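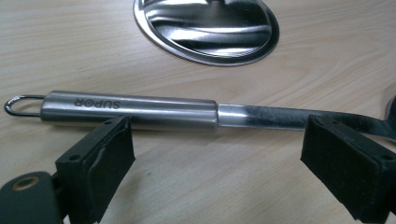 I am against the open-plan kitchen, and I know that in Fallevwood this makes me an old man before my time. Every new flat on my street has one. The cooker stands in the same room as the sofa, the bed is behind a thin wall, and the seller calls it light and air.

I grew up in a flat of 28 square metres where the kitchen was the smallest room, and it had a door. My mother closed this door when she fried fish. She closed it also when she wanted to be alone, or to cry a little, or to listen to the radio at six. We children understood that a closed door means wait.

Now I rent in the Urnach building, fourth floor. When my wife cooks, I smell the onion in my shirts on Friday at the office. When I read, I hear the extractor fan. We bought a stronger one from Vuron and it is louder than the old one. If friends come, they see the dirty pots during the whole dinner, and I cannot listen to their stories because I am thinking about the pots.

People answer me that the cook should not be shut away from the guests. I respect this argument, it is a serious one. But my wife says she would prefer to be shut away, and with the radio.

I asked the owner if we may build a wall with a door, at our own cost. He replied after 12 days that a wall would lower the value of the flat. I have written to him again.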